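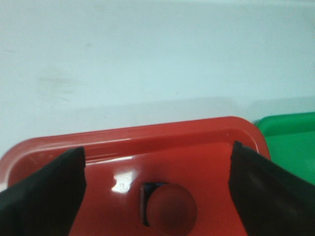 Kitchen Assistant, part-time (two openings)

Momport Meals is hiring two kitchen assistants for our Taltska Street location. We cook and pack lunches for child care centers and senior programs on the east side of Furuvitz. The kitchen sends out 4,000 lunches a month, and we are adding two new centers in August.

Hours

Shifts start at 6 a.m. and run six hours. You would work four shifts a week. The schedule is posted two weeks ahead. We close for the last week of December, and that week is paid.

What you would do

Wash, peel and cut vegetables
Portion hot and cold food into trays and label them by center
Keep allergy meals separate and initial the allergy sheet
Run the dishwasher and put away clean pans
Wipe down prep tables, walls and shelves at the end of the shift
Help load the van when the driver is ready -- usually by 10:15

You would not be cooking at first. Assistants who want to learn the stove can ask to train with the morning cook after their first three months.

What we need from you

You can lift 40 pounds and stand for most of a shift
You can read labels and written recipes in English
You can get to Taltska Street by 6 a.m. The first bus gets in at 5:45, and there is free parking behind the building
You have a county food handler card, or can get one in your first month. We pay the fee

Kitchen experience is helpful but not required. Several people on the current crew came from cleaning, warehouse or retail work.

Pay and benefits

Pay is $21 an hour from the first day, training included. You get paid sick time, a meal each shift, two aprons and one pair of non-slip shoes a year. Health insurance is not offered for part-time jobs at this time.

How to apply

Stop by between 1 and 3 p.m. and fill out a form at the side door on Poon Alley, or leave a message on the kitchen line with your name and a number where we can reach you. A resume is fine but you do not need one. Please tell us which mornings you cannot work.

We will call people in for a short paid trial shift starting in July. Both jobs stay open until filled. If you applied last year and did not get a spot, you are welcome to apply again -- just fill out a new form.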